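Tymofii Pavliuk
Thread on the Fovlow two-arm upper body, which a lot of you have been asking me to look at. I've had time on one at Borkowska, who are deciding whether to keep paying for it. I don't work for them and I don't work for the seller. Long one, sorry.

1/
What's on offer: a torso, two arms, two five-finger hands, a head camera, and a subscription called Planar that does the "skills." You show it a job by steering the arms yourself, Planar trains on what you showed it, and the robot is supposed to take over from there.

2/
The subscription is $900 a month. The hardware is leased separately. The sales page puts the first number in large type and the second behind a contact form. I asked for the lease price in writing in September and got a calendar link.

3/
The claim that got everyone excited is "up to 62 household skills." I asked for the list. Ivana Vergara on their sales side did send it, credit to her.

It has "pick up cup," "pick up mug" and "pick up glass" as three separate entries. "Wave" is on there. So is "wave (left)."

4/
So I ignored the list and picked one job that Borkowska really wants done: pick up a pitcher by the handle, steady it with the other hand, pour into a cup, put it back down. Every kitchen has one. A seven-year-old can do it with some supervision and a towel.

5/
Setup first. The brochure says "ready in an afternoon." Ye-seo Joo, who runs the bench at Borkowska, kept a log of it. Hers took 11 working days from crate to first usable session. A good part of that was the wrist wiring and waiting for support to answer about the wrist wiring.

6/
I want to be fair on support. When they answer, they know their stuff. The guy I spoke to didn't read from a script and didn't blame the customer. He did ask us to re-seat the same connector on three different calls.

7/
The arms themselves are good. Smooth, quiet, no scary jerks when you hand over control. If Fovlow sold only the arms at a sane price I'd be writing a much shorter thread.

8/
The hands I'm less sold on. Five fingers look great in a promo clip. For a loop handle on a pitcher you need the fingers to go through and then close, and that's a fussy move to steer by hand. Lev Koval, who has done far more of this than I have, says he'd swap them for a plain two-jaw gripper for most of the list and never look back.

9/
I asked Fovlow whether a simpler gripper is an option. "On the roadmap." I have a folder of things on roadmaps.

10/
The bench, for the people who asked what a session looks like from the head camera's side:

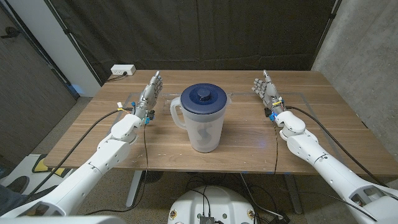
Pitcher in the middle, one hand on either side, palms in. Bench at Borkowska.

11/
Look at how much cable there is. Every wrist has its own run going back along the outside of the arm, plus a thin wire hanging over the front of the table. The product renders have none of this. I'd like a seller to put one honest cable in a render, just once.

12/
Results. I set the pitcher down in the same spot each time and let Planar run the trained skill on its own. Out of 11 tries, 8 ended with the pitcher picked up and set back down. I'm not going to pretend that's nothing. A few years ago I'd have been impressed.

13/
Then I moved the pitcher a hand's width toward the wall and turned the handle a bit. It reached for where the handle used to be. Twice. I stopped there, as I was told to expect "some sensitivity to placement."

Some!

14/
Fovlow's answer is that we should record more sessions with the pitcher in more places. Fine, that's how this works. But those are hours of somebody's time, they're your hours, and they're not in the monthly price. Ask what the person steering costs you before you sign anything.

15/
Also ask who keeps the recordings. The contract I was shown lets Fovlow reuse sessions "to improve the service" unless you opt out by email. Valentyna Chornovol at Borkowska opted out and had to chase the confirmation. Get it in writing.

16/
Compared with Murnaren, since I know that's the next question: I've only used their single-arm kit. Duller product, shorter list, and they told me up front what it couldn't do. It can't do this job at all with one arm, so it isn't a straight swap.

17/
Where I come down – if you have a lab, a patient person to steer and a use for decent arms, ask for a trial and push hard on the lease price. If you want something that works in a kitchen next month, keep your money.

18/
Ye-seo is trying a fresh round with the handle turned different ways. If the numbers change I'll add them under this post. Replies from Fovlow welcome, in public please.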